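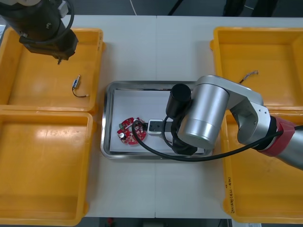 According to Valeriano Requena, you can hear a repair street before you can see it. He says this to everybody who visits him in Brenus, and he said it to me on the stairs up from the tram, holding his hand behind his ear. I listened. There was a radio, then a small hammer, then somebody testing a doorbell again and again.

The street is called Irard and it is short. It goes from the tram stop down to the old washing place by the river, and on both sides there are narrow shops where people mend things. When Requena came to work here as a boy of sixteen there were 107 workshops in the district, and the trade register of that time gives each of them one line: name, door, what is repaired. Today on Irard there are five. One does shoes, one does clocks, one does umbrellas and bags, and two do what the register calls "small electrical", a term which covers radios, hairdryers, lamps, toys that talk and the door telephones of half the town.

Requena belongs to the small electrical. His shop has a green door and a counter so low that tall customers lean on it with their elbows and stay too long. Behind the counter are the drawers. I asked if he knows what is in all of them and he looked a little offended. He opened one without reading the label and took out a switch for a food mixer which has not been sold in the shops for thirty years.

"The mixer is finished, but the people still have it," he said. "They have it from the mother. So I keep the switch."

I had come to Brenus to write about prices, and I must confess that prices were the thing he least wanted to discuss. A new kettle in the supermarket beside the ring road costs less than one hour of his work. He knows this very well. Sometimes he says it to the customer himself, before he takes the screwdriver, and then he waits. Many go away. Those who remain are, in his opinion, of two kinds: the ones who love the object and the ones who are angry with the factory. He prefers the angry ones, who come back sooner.

The shop next door is called Stevens, after an owner whom no person on the street has met. It is the clock shop. The woman who runs it now did not wish her name in the magazine, but she allowed me to sit on the customer's chair for a whole morning, with a cup of very sweet tea. During this morning three customers came. One wanted a battery. One wanted to know whether the clock of his aunt was valuable, and it was not. The third brought a wall clock in a pillowcase and cried a little when she put it down, and the woman of Stevens wrote the receipt slowly, so that there was time.

I asked her what she says to people in such a moment. She told me that she asks them in which room it was hanging.

The question of who comes after is discussed on Irard every day, mostly at the hour of coffee. The technical school in the upper town closed its repair course and opened one in refrigeration, and the young people are right to choose it, Requena says, because refrigeration pays. He has had apprentices. The last stayed two winters and now fixes lifts, and he still telephones when a relay behaves strangely. Requena told me this with pride. For a moment he forgot that he was supposed to be complaining.

In October the street has its open evening. The shops stay lit until ten, and anybody can bring one broken thing and have it looked at without paying. Last year the town hall put a person at the tram stop to record the visitors, and the result was 822, for a street where two cars can hardly pass each other. The queue for the shoe man reached the river. Somebody brought an accordion, which none of the shops repairs, and it was passed from one to the next until the umbrella maker found that a strap only had to be sewn.

I went again at closing time on my last day. The light was already going and the clock shop had its shutter half down. Requena was eating an orange over a sheet of newspaper, and in front of him was a table lamp with a brass foot that belonged to a hotel. The hotel had sent it with a note saying "does not work, please advise". He had found the fault in the plug. He wrote on the back of the note, in capital letters, what he had done and what it cost, which was less than my tram ticket for the week.

Then he asked me if my recorder always made that small noise when I pressed the button. I had never noticed it. He held out his hand for it and pulled the stool nearer to the lamp.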